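Can a Two-Handed Robot Serve a Drink?
Project report, Godfrey Barasa and Araceli Soler
2019-08-20

1. Task

Serving a drink is a common chore in cafes and at home. We scored it in stages: place the glass, work the tap, handle a bottle, clear up. The controller was Vuten, release 19. Between February and the end of testing we logged 526 attempts. 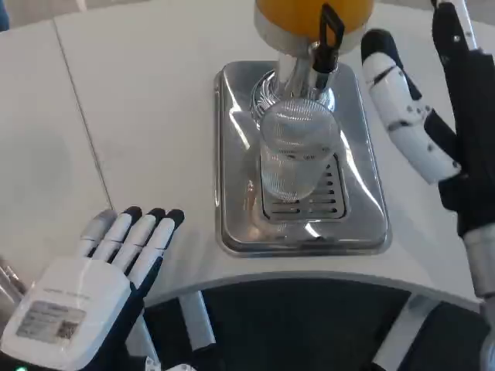 Figure 1. Upright glass on the drip tray grille, with the black tap handle to its right.

2. Tap stage

The handle is narrow, so small errors in finger position matter. Most failures in our log were missed contacts. Slowing the approach reduced them but raised the time per attempt to almost 50 seconds. A person needs far less.

3. Bottle stage

The bottle is gripped from above and tilted over the counter by the right hand. The left hand stays open near the front edge. Grip force was set by hand before each session, and we did not test heavier bottles.

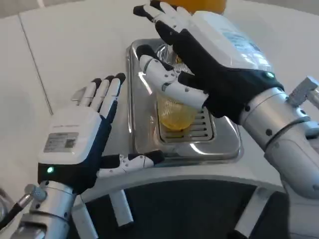
4. Findings

The stages work separately under fixed conditions. Full runs remain unreliable, and an operator had to stand by throughout. We would not yet use the system in a shop. Spill detection is left for later work.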